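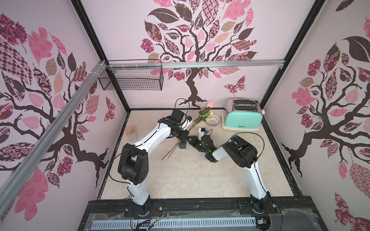
COLOR STORIES | PHOTO GALLERY

Mint, Pink and a Whole Lot of Trees

4 min read

Okay, so I have been promising a mint green post since last December, and every time I sat down to do it I got distracted by some other color (there was a mustard phase, we don't need to discuss the mustard phase). But then the toaster came home with me and that settled it. Mint it is!

If you're new, this gallery is where I put color combinations I can't stop thinking about. One picture this time, because I kept going back to the same one, and then all my notes on the stuff in it, in no particular order. I get more email about where things come from than about anything else I write, so I've tried to put that in as I go.

The toaster

I found it at the Helthorpe market, on a table near the back that I almost walked past. Mint green body, cream base, and that shiny silver top with the two slots. I am weak for a retro toaster. I had a plain white one for years and felt nothing toward it, ever, and now I wipe this one down more often than I wipe down the counter. The seller wanted more than I had on me and I had to go find a cash machine, which meant leaving it there for twenty nervous minutes.

A lot of you will ask if mint is hard to live with. I don't think so! It sits somewhere between a color and a neutral, especially with cream right next to it. The cream is what makes it, if you ask me. Put the same green on a black base and I'd have left it on the table.

One small warning about polished tops: fingerprints. So many fingerprints. A dry microfiber cloth once the thing has cooled off does the job, and please unplug it first.

The roses

Two pink roses, from Chidiac on the corner in Grendholm. I asked for two and got a funny look, but a dozen would have taken over everything, and two is plenty when the stems are that long. I love a long thin stem laid on a slant. It's so much less fussy than a vase, and you get to see the leaves. I left them lying down with the blooms toward the back, and I'd happily do the same on a table for dinner, straight on the wood, with the plates fitted in wherever they'll go.

If you're trying this at home, pick a pink with some warmth in it. Cool pink plus mint can start to look like a candy store (a look I also enjoy, but you should know going in).

The trees

Now the panels! They're from Muroretti, pattern 859, and I went back and forth on them for weeks. Big stylized trees on a pale lavender-pink, on the left, the back and the right. I'd worried that a big print on three sides would feel like too much in a small space. It's pale enough that I stopped worrying pretty fast, and the green of the toaster gets to be the loud one for a change.

They cost me $148 for the set, delivery included. I ordered one sample first and taped it up for a week so I could see it in the morning and again at night under the lamp. Do this! The same lavender can go gray on you in the evening, and I'd much rather find that out from a sample.

The floor

Beige marble pattern, and very quiet. I tried a darker one on paper first and it dragged all that pink down. Beige sounds boring, I know, I can hear you, but something in the mix has to sit still when there are trees going up every wall. The veining gives it a bit of movement all the same.

The black

I usually tell people to go easy on black with pastels, and I'm taking some of that back. There's a good amount of it along the front edge and through the middle, with white next to it, and the pinks look pinker for it. Even that little upright black block under the stems helps. I might try black drawer pulls on my own cabinets now, which would undo a very long argument I had with myself over brass.

Next up is either butter yellow or a proper tomato red, and I've got 14 paint chips on the fridge to choose from. If you have a mint toaster (or a mint anything), send me a picture, I want to see what you put next to it!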